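Collecting demos in sim for a ball pick task – how many is enough?
Forum: Robot Learning, Hobby and Small Lab

vpettigrew
Dec 2, 2019
I finally got my Mosoti scene running and I am so happy with it! White balls on a green board, one arm, and I drive the gripper by hand while it logs everything. I have 133 demos saved so far.

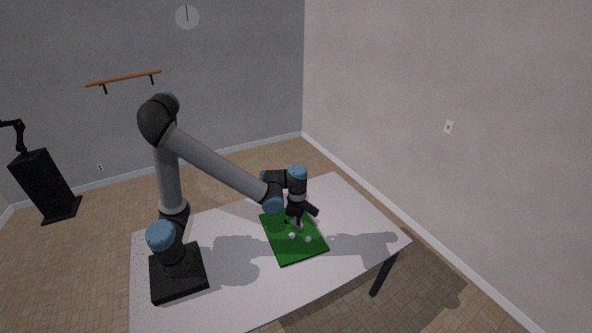 The part I love is how fast a reset is – one key and I'm off again. I threw out 23 runs where I dithered over which ball to go for. Do you all keep those?

hastell_fan
Keep them! A policy that only sees clean runs has no clue what to do when it drifts an inch off.

trernton4
Disagree. Dithering teaches dithering. Keep the ones where you missed and then fixed it, toss the rest. Also, do you log more than one camera?

vpettigrew
Two views, and the low one is my favorite (you really see the fingertips against the back wall). My list for this week:

1. Sort the tossed runs into "missed and fixed" and "just lost"
2. Save the low view with every run, same clock as the joint log
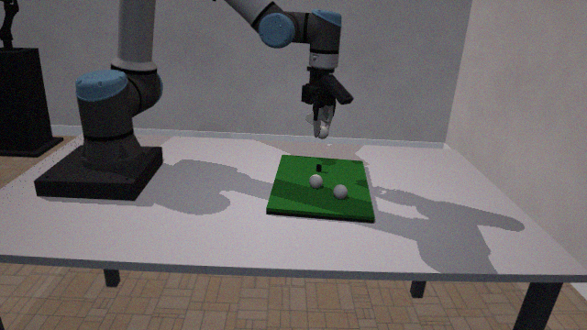
3. Move the board a little between runs
4. Train once with the fixed misses and once without

hastell_fan
Ooh, please post number 4. I still bet on keeping everything.

trernton4
And I still don't. Verna, use the same seed for both.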